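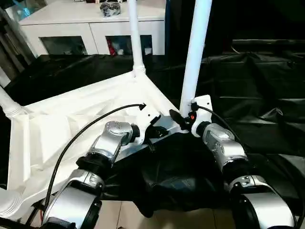
*Grostau frame with both brackets and the two poles, cables still not tidy.*

I have used the Grostau frame for my workbench since August, and I think it is time to write what I like and what I do not like.

The ribs are the best part. I can lean on the frame with my whole arm and it does not bend. The matte white finish is also pleasant, it gives no reflections under my lamp. But between the ribs there are many small triangles, and dust goes into every one of them. I clean them with a paint brush, and it takes long.

The brackets were easy to mount. The instructions were less easy — step four shows the left bracket twice, so I wrote to Grostau and received a corrected page from Hafþór Kirkegaard after two days. A very polite answer.

What I miss is a place for cables. There is no clip and no channel, so they hang where they want. For a price of 316 euros I expected at least a few clips in the box.

Before this I had a frame from Plivwood, which was cheaper and moved when I touched it. I would buy the Grostau again. Four stars of five.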